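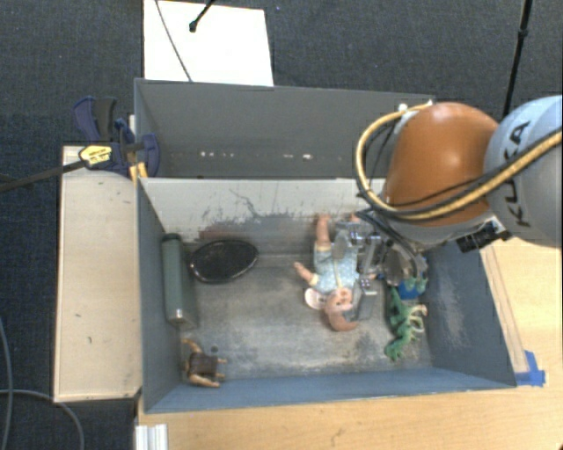

Le vide-grenier couvert de Hladun, j'y vais chaque printemps en me jurant de ne rien rapporter, et chaque printemps je rentre avec le coffre plein ! Cette année, il fallait réserver son créneau, garder son masque et suivre les flèches au sol, mais l'ambiance y était quand même. Mon faible, ce sont les bacs de jouets en vrac, ceux où l'on trouve une tête de poupon au milieu d'un petit bazar de jouets et d'objets de la maison. Un bac rectangulaire gris-bleu, un poupon dedans, et je suis perdue (ma sœur, elle, file droit vers la vaisselle).

On est arrivées à l'ouverture, le 2021-03-21, avec un thermos et des gants, car la halle n'est pas chauffée. L'affiche promettait 101 exposants. L'allée du fond est de loin la meilleure : des particuliers qui vident une maison, pas trop sûrs de leurs prix, et qui discutent volontiers. J'y ai passé une bonne heure et je n'ai même pas vu les vinyles.

Gros coup de cœur pour le stand de Yurii Chornovol, qui répare des poupées anciennes. Il m'a montré comment retendre l'élastique qui tient les bras et les jambes, avec un simple crochet, et m'a déconseillé l'eau de Javel sur le vinyle (j'en ai ruiné une comme ça, je n'ai rien dit). Il garde dans des boîtes à biscuits des yeux dormeurs, des perruques, des chaussures dépareillées... J'aurais pu rester là jusqu'à la fermeture. Il m'a cédé une paire de bottines pour trois fois rien, et elles vont pile à ma Stelletti !

Côté déceptions, les jeux de société : des boîtes incomplètes à des tarifs de collection. Un Gellaretti sans ses jetons, non merci. Et le Diner, où l'on mange d'habitude une gaufre en sortant, ne faisait que de l'emporté, alors on a pique-niqué dans la voiture, les vitres pleines de buée.

Pour le parking, prenez celui du stade, l'autre est complet très tôt. Venez avec de la monnaie, le distributeur était en panne. La prochaine édition est annoncée pour avril, en plein air si le temps le permet, et ma sœur a déjà réservé notre créneau.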